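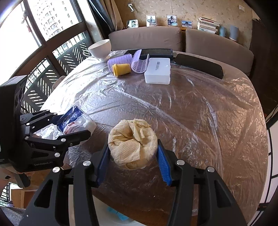 Thoa Cao dit qu'on ne devrait jamais acheter une table sans savoir où l'on dînera dans cinq ans. Elle a gardé la sienne malgré deux déménagements et un escalier trop étroit, et c'est par là que commence l'entretien, dans l'arrière-boutique de Rekwood, l'atelier de restauration de meubles où elle travaille avec Cường Hồ.

Les clients arrivent presque toujours avec la même demande. « Ils veulent que ça redevienne neuf, explique-t-elle. Je leur réponds que je peux nettoyer, recoller, reprendre une finition. Neuf, c'est un autre métier. »

L'atelier a accepté 12 tables en juillet et en a rendu 11. La dernière attend toujours un plateau. Son propriétaire hésite entre une réparation à 1 045 euros et un remplacement complet. Cường Hồ ne le presse pas. « C'était la table de sa grand-mère. Il reviendra quand il aura décidé. »

Sur l'entretien courant, il est plus bavard. Il déconseille les produits qui promettent de nourrir le bois, et surtout les sprays à la silicone, pénibles à éliminer avant un revernissage. Un chiffon à peine humide, puis un chiffon sec, lui paraissent suffisants pour une table vernie. Les ronds blancs laissés par une tasse chaude partent souvent avec un peu de patience. « Les gens frottent trop fort, et trop tôt. »

Et les nappes en plastique ? Thoa Cao hausse les épaules. Chez ses parents, il y en avait une toute l'année. « Ça protège, c'est vrai. Mais il faut la soulever de temps en temps. L'eau passe dessous et on s'en aperçoit trop tard. » Cường Hồ préfère un molleton sous une nappe en coton, qu'il lave le dimanche soir.

Les deux associés se sont connus chez Luvholm, un fabricant de chaises où elle ponçait des dossiers et où lui tenait le stock. Ils ne regrettent pas l'usine, sauf l'aspiration, bien meilleure que la leur. Une nouvelle installation est commandée, et les travaux doivent commencer après la livraison d'un buffet.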